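**Thrifted wool coat smells like a basement, what do I do**

**plumbago_jen** wrote:

Okay so I need the coat people. I found a long charcoal wool coat at the church sale on Sunday, tag says Böttcher, fully lined, all its buttons, and I paid 9 dollars for it. I nearly cried. Then I got it home and hung it in the hall and by dinner the entire hall smelled like my grandmother's root cellar.

It's not mothballs, I know that smell. More like damp cardboard? I can't find any spots or holes. The tag says dry clean only but the cleaner by me wants almost as much as a new coat and I've heard dry cleaning doesn't even get mustiness out. I've got a balcony, a bathtub, a steamer and a lot of white vinegar. Where do I start?

---

**tweedledumb** wrote:

Balcony. Put it on a wide hanger, in the shade, on a breezy day, and leave it alone. Turn it inside out for half the time because the lining usually holds more than the wool does. Bring it in at night or the dew will put the damp right back.

Give it 7 days before you decide it isn't working. People quit after an afternoon and go straight to spraying stuff.

---

**marge_in_the_attic** wrote:

Ooh, congratulations on the coat!! I had one like that in camel for years and only gave it up when the elbows went (I still miss it).

I'd do vinegar, myself. Half vinegar and half water in a spray bottle, mist the lining very lightly, let it dry all the way, repeat. It stinks like a salad for a day and then it all goes away together. Try it somewhere hidden first though, some of those old linings water spot if you so much as look at them.

---

**tweedledumb** wrote:

Please don't put vinegar on a rayon lining. I've ruined one that way. The dye moved and I had a big wavy tide line across the back. Vodka, the cheapest unflavored kind, if you have to spray something. It dries faster.

---

**marge_in_the_attic** wrote:

I have done dozens of coats with vinegar and never had one tide line. It's how wet you get it. A mist is a mist! If yours had a tide line you soaked it.

---

**tweedledumb** wrote:

I did not soak it.

---

**coldwaterflat** wrote:

Before this goes any further: Jen, check the pockets. Turn them right out. Also feel along the hem between the lining and the wool. I had a coat that smelled awful for a month and there was a wad of old tissue that had gone through a hole in the pocket and was sitting down in the hem getting funky. Unpicked two inches of hem, pulled it out, sewed it up again. Problem solved.

And look at the shoulder pads. The old foam ones crumble and they hang on to smells forever. You can buy a new pair for next to nothing.

---

**plumbago_jen** wrote:

Hahaha okay I just went and did that. No tissue but there's a bus transfer and a cough drop fused to the pocket lining. The shoulder pads are definitely foam because when I squeezed one it went *crunch*. I think we have a suspect.

How hard is it to swap them? I can sew a button on and that's where my skills stop.

---

**coldwaterflat** wrote:

Easy. Open the lining along the armhole seam, only as much as you need to get your hand in. The pad will be tacked down with a few loose stitches. Take a picture of how it sits before you cut anything. Snip it out, shake the crumbs onto newspaper (vacuum the rest with the hose, it gets everywhere), put the new one in the same spot, tack it, close up the lining by hand. Use felt or cotton pads this time, they don't rot like foam.

Air the coat for a few days while it's open, with no pads in it.

---

**hemlinehank** wrote:

I'm going to be the grump and say take it to a cleaner. Dry clean only means dry clean only. I paid 50 bucks last winter to have my overcoat done and it came back perfect. All this balcony and vodka business is a lot of hours to save the price of a dinner out.

---

**tweedledumb** wrote:

Hank, she paid nine dollars for it.

---

**hemlinehank** wrote:

And it would be 200 new, easy, so she's still way ahead.

---

**marge_in_the_attic** wrote:

My trouble with the cleaner is they press everything so flat! All that lovely roll in the lapel, gone. I'd only do it if there was grease or moths. And you do want to be sure about moths — run a stiff brush under the collar and along the seams, outdoors, and see what comes off. If you find anything sandy looking, bag it and put it in the freezer for a good while before it goes anywhere near your sweaters.

---

**kettle_and_twine** wrote:

Seconding the brush. I use a natural bristle one from Forness that I got for shoes and never used on shoes. Brush down, with the nap, and empty it as you go. A wool coat that's been in a box for years is holding so much dust you wouldn't believe it, and dust is half the smell.

Please skip the scented sprays. I tried the Nuvano one, the "linen closet" kind, and for a month I smelled like a wet dog that had been to a spa.

---

**plumbago_jen** wrote:

Update! It's been on the balcony all week, brought in at night like a houseplant. Brushed it twice. Pads are out (the crumbs, oh my god, I'm going to be finding them until September). The smell is maybe a quarter of what it was and now only when I stick my nose right in the armpit.

I'm going to try the vodka on the armpits only. Sorry Marge, the lining is rayon, I'm chicken. New pads are felt and they're on order from Kostumura with some matching thread.

Does steaming help at this point or does it just wake the smell up?

---

**tweedledumb** wrote:

Wakes it up, then helps. Steam it outside, hold the steamer a little off the wool, and let it hang until it's bone dry before it goes in a closet. Do it before you put the new pads in.

---

**marge_in_the_attic** wrote:

No offense taken, chicken is a perfectly good way to be with a nice lining. Cedar in the closet after, and don't cram it in between other things, it needs room around it. And we want to see it on you when it's done!

---

**coldwaterflat** wrote:

Tip for the pads when they come: put the coat on inside out in front of a mirror and pin them while you're wearing it. The thick edge goes right at the sleeve seam, maybe a hair past. If you pin it flat on a table you'll get one shoulder up by your ear.
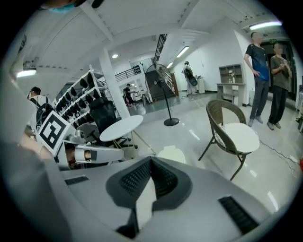

*Black-and-white marker on the left, light blue mask up in the corner*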